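The night bus is back, and I rode it end to end

2025-04-22

I know a bus timetable isn't most people's idea of thrilling news, but the 194 now runs all night and I've been grinning about it for a week! For anyone who doesn't live out this way, the 194 goes from Valtoreck station down through the old market streets, over the river and out to Prulla, where I live. Until this month the last one left at twenty to midnight, and if you missed it you were looking at a long walk or a very dear taxi.

Now there are buses every half hour until 3 in the morning, then hourly until the ordinary service picks up again. Same stops, same fare, and your day ticket is still good until the first morning bus (I checked with the driver, who had clearly been asked before).

So of course I had to try it. I went into town, had a slow supper, dawdled by the river and caught the ten past one from outside the station. There were more people on it than I expected – a couple of nurses just off shift, a lad with a cello case, a big cheerful group coming home from somebody's birthday. By the bridge nearly all the seats downstairs were taken. I sat upstairs at the front, obviously, because I am a grown adult and can do what I like.

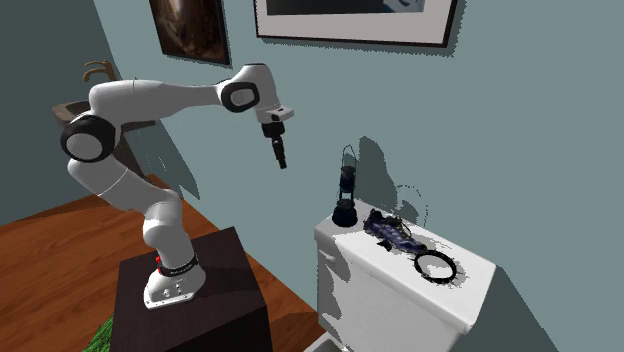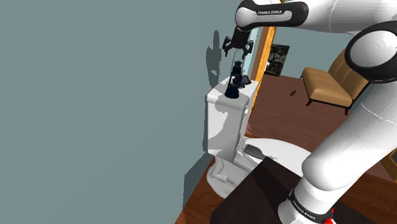 The whole trip took 34 minutes. In the evening rush I've known it take well over an hour, most of that spent sitting at the Cletska roundabout listening to other people's phone calls. At night you just sail round it. The lights were green nearly all the way up the hill and I got off at the library stop feeling as if I'd been on a little holiday.

A few things could be better. The stop outside the station has moved 300 metres up the road while the paving is dug up, and the only notice is a sheet of paper taped inside the old shelter, so do leave yourself a few extra minutes. The screen at the new stop was showing daytime buses as well, which had one poor chap waiting for a 2 that wasn't due until breakfast. And the night buses skip the hospital loop, which I find baffling with so many staff on board. The nurses had to get off on the main road and walk up.

That last one is worth writing in about. Melnychuk, the company that runs the route, is taking comments on the night timetable until September, and there are paper forms in the rack behind the driver as well as the one on their website. I filled mine in on the way home and asked for the hospital loop, plus a later 2 on the nights when there's a concert on.

If you've been out late on it too, tell me how you got on in the comments, especially if you've caught the 3 o'clock. I'm hoping to ride that one next month, if I can stay awake long enough – I may need a nap first and a flask of tea.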